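Cunus arm drops thin stuff halfway -- sim cell setup
Plultimmont Forums > Cells and Setup > Simulation

ungfitter
Started 4:10 pm

Sofa tidy cell, Cunus arm, all in sim for now. Picks the pen off the cushion fine. Anything thin and crumpled, it grabs then lets go on the way up. 65 drops out of 144 tries. Grip force is at 13, stock is lower. Didnt touch the wrist tag offset after the last update -- maybe should have? 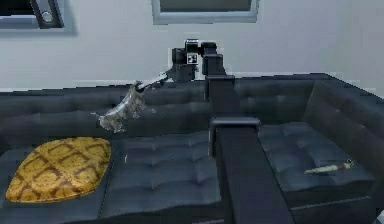 Arm base is right up against the front of the sofa, so the elbow gets pretty folded when it reaches left. Could move it back but then I lose the corner seat.

mondlow_rat
Force isnt your problem. Redo the tag offset first. Every update in April wiped mine back to zero and the log says nothing.

dial_it_back
Disagree. If the offset was off he'd miss the pen too. It's finger friction, the default is way too slick for thin stuff. Bump that, leave the wrist alone.

mondlow_rat
Pen is rigid, it forgives a few mm. A pinched corner doesnt.

ungfitter
Ok redid the offset. It was zeroed, yeah. 112 tries, 13 drops. Better, not great.

dial_it_back
And the friction?

ungfitter
Not yet. One thing at a time or I wont know what did it.

hexkey
Slow the lift too. Also save the offset in the cell file, not teh arm file -- the Ung loader overwrites the arm one.

mondlow_rat
^ this. Cell file.

ungfitter
Moving it now. Will try friction tonight and post numbers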